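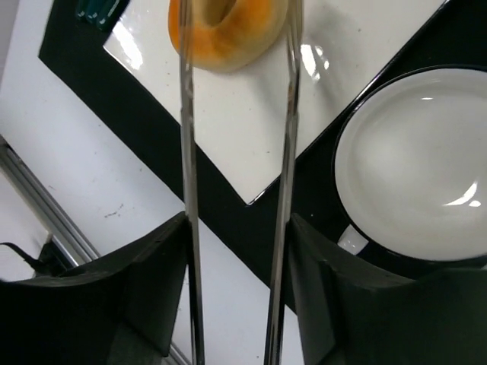 I have now done the equipment budget for our little robotics lab twice, and both times I got the arm right and nearly everything else wrong. The arm is the easy bit! You ring up, someone sends a quote, you gasp, you argue, you sign. What I never saw coming the first time was the long tail of things that sit between the arm and the job. Take the pair of polished metal rods between the gripper fingers up there. They cost next to nothing compared with what's holding them, and yet they've caused me more email than the arm ever did, partly because shiny metal throws streaks of light all over the place and a wrist camera has to live with that. There was no line in my spreadsheet for "thin shiny things to hold". There is now.

Our project is called Leltono and it's about serving breakfast food. Picking up a bagel, putting it down, moving a pastry from a tray to a plate, that sort of thing. When Gilang Pelupessy and I sat down in June to plan the money, we had a tidy sheet with four rows on it: arm, gripper, cameras, computer. Gilang wanted a fifth row called "table" and I said don't be daft, we've got tables. (We did not have the right table. I owe him lunch.)

The quote that looked cheaper

We had two prices for the gripper and its mountings, one from Grandix at £2,183 and one from Ong at £2,263. I'm a person who will walk to the other supermarket to save on butter, so you can guess which way I leaned. Melati Wijaya, who would be the one bolting the thing on, asked whether both prices included spare fingers. Grandix's didn't. Ong's did. For the sake of £80 I'd have bought a gripper with no spares and then paid for them separately, plus delivery, plus the fortnight of waiting, which in a lab is the bit that really hurts.

So my first bit of advice, for what it's worth, is to stop comparing the totals until you've made both suppliers fill in the same list. Write the list yourself. If you let them write it you'll get two lovely documents that can't be laid side by side, and you'll go with whichever has the nicer font. 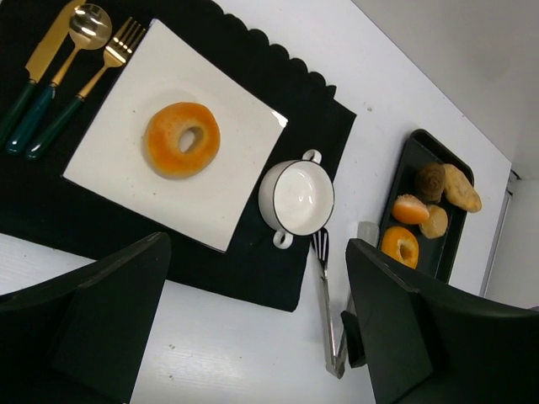

Knife, fork, spoon, tongs, crockery and a tray of bread. Every bit of it had to come out of somebody's budget.

Which brings me to the sundries, my favourite subject. I used to put in a lump called "consumables and misc." and hope. Ward Kuipers, who looks after the purse strings here and is much nicer about it than I'd be, sent it back with a question mark and no other comment. Fair enough. I went away and wrote it out properly and it came to 55 lines. Placemats! Gold cutlery with green handles! It felt ridiculous typing it all in, but when I asked for the money I got it, and I'm fairly sure the lump would have been cut in half without a second glance.

I'd argue for being a bit generous here too. It's tempting to buy one plate and one bowl and call it done, but then you've got a robot that has only ever met one plate. Different shapes and different finishes are the work. A second tray is a few pounds, and going back to the shop in the middle of a project costs you a morning and quite a lot of goodwill.

And please, put in something for cleaning. I mean a proper line with hours in it as well as the cloths. You look at a dark baking tray with sugar and crumbs on the bottom of it and specks on the white tabletop, and somebody has to deal with that between sessions. We'd allowed no time at all. Maricel Sebastian ended up doing it on top of her own work until I noticed and felt awful. 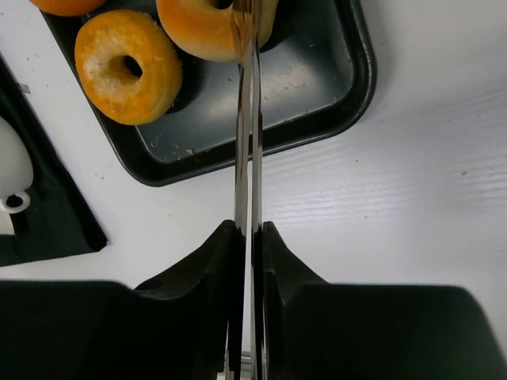 Rent it first, if they'll let you

Aatos Ruotsalainen at Cekano, where they do something similar with packed lunches, told me he never buys anything he hasn't had on his own bench for 14 days. I thought that was fussy. I've come round to it completely. We've since had one gripper in on trial and sent it back, and the trial fee was the best money I spent all year, even though it shows up in the accounts as a cost with nothing to show for it. Ward and I are still having a friendly disagreement about what to call that row.

I don't think any of this is special to robots, by the way. My sister fitted out a café and she says the coffee machine was the only number she got right as well. You spend weeks on the big purchase because it's interesting, and then you do the spoons in ten minutes at the end of the day.

Next year's sheet is already open on my other screen. Gilang has added a row called "table".

Dec 11, 2018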